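Cómo viaja un mensaje por una neurona

Una neurona es una célula que recibe señales y las transmite a otras células. Tiene tres partes principales: las dendritas, el cuerpo celular y el axón. Las dendritas reciben las señales. El axón las lleva hasta la neurona siguiente.

La señal que recorre el axón es eléctrica y se llama impulso nervioso. Se produce cuando unas partículas con carga, los iones, atraviesan la membrana de la célula. Primero entran iones de sodio. Después salen iones de potasio y la membrana vuelve a su estado de reposo.

Algunos axones están cubiertos de mielina, una sustancia grasa que acelera el impulso. La cubierta tiene interrupciones, llamadas nódulos de Ranvier, y la señal se renueva en cada una de ellas.
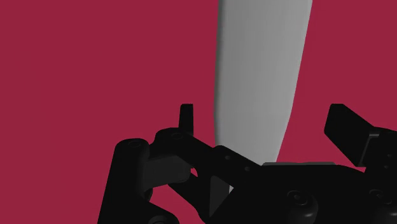
Pinza robótica negra y pieza alargada de color claro sobre fondo rojo. Imagen generada por ordenador.

Entre una neurona y otra suele haber un espacio muy pequeño, la sinapsis. El impulso eléctrico no lo cruza. Al llegar al final del axón, provoca la salida de sustancias químicas llamadas neurotransmisores, que se unen a los receptores de la neurona vecina.

Palabras para recordar
Axón: prolongación que transmite el impulso.
Mielina: cubierta grasa de algunos axones.
Sinapsis: zona de comunicación entre dos neuronas.

Texto: Chepkoech Okoth
Revisión: Custódio Morais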